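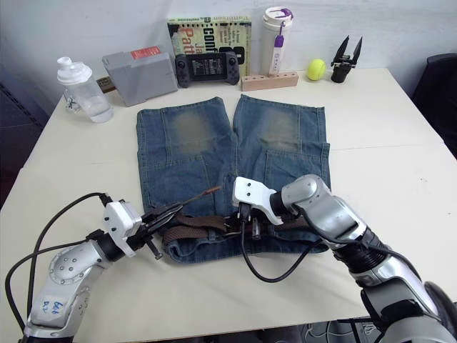

Belts in or out when you fold jeans?

denimdrawer
Posted April 16, 2018
OK folks, I finally have the jeans drawer working and I'm so happy with it! Everything gets folded to a square and stood on edge, 9 pairs across, and I can see every one. The only thing left to settle is belts. I've been leaving mine threaded through the loops (grab and go in the morning!) but the pile gets lumpy at one end. What do you all do?

lungu_a
Out, always. Lay the jeans flat on a table, legs away from you, undo the buckle and draw the belt through a bit at a time. If you yank it, a woven one bunches up at every loop.

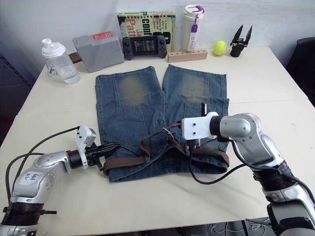 Then I fold one leg over the other and go up from the hems. Takes me under 2 minutes with the belt and I kind of love doing it.

kakotico
Gonna disagree with lungu_a. I own one belt per pair and they live together. Leave it in, buckle open, tuck the loose end inside the waistband before folding. Never lost a belt since October!

denimdrawer
Ha, tempting. But mine are the stretchy woven kind and they spring right back out.

buzatu_knits
Ooh, woven belts are my favorite subject. 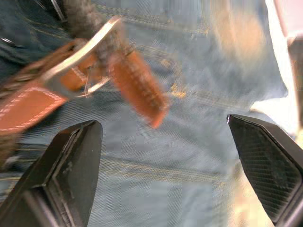

Storage matters more for these than for plain leather, I think. A braid remembers whatever bend you leave it in, and a tight roll gives you a wavy belt by spring. Look at where the braid meets the brown leather tab, right by the silver buckle. I'd keep any sharp bend away from that join. Hang it by the buckle if you have a hook, or coil it wide and loose.

kakotico
Mine have been folded up inside jeans all winter and they look fine to me. Maybe you're fussier than I am :)

buzatu_knits
Totally possible!
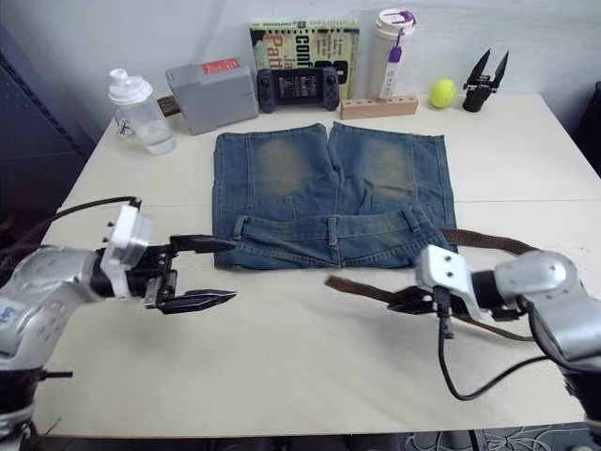

Vasilică Radu
Moderator, Closets & Drawers

Moving this over from Laundry, great thread. I'm with the belts-out crowd, but I'll add one thing: look under the folded pair before you pick it up. A long belt loves to end up half beneath the waistband and then the whole square comes undone in your hands.

lungu_a
Yes!! Every single time.

denimdrawer
Sold, belts out. Going to put up a row of hooks inside the closet door tonight. Does anyone hang two on one hook or is that asking for tangles?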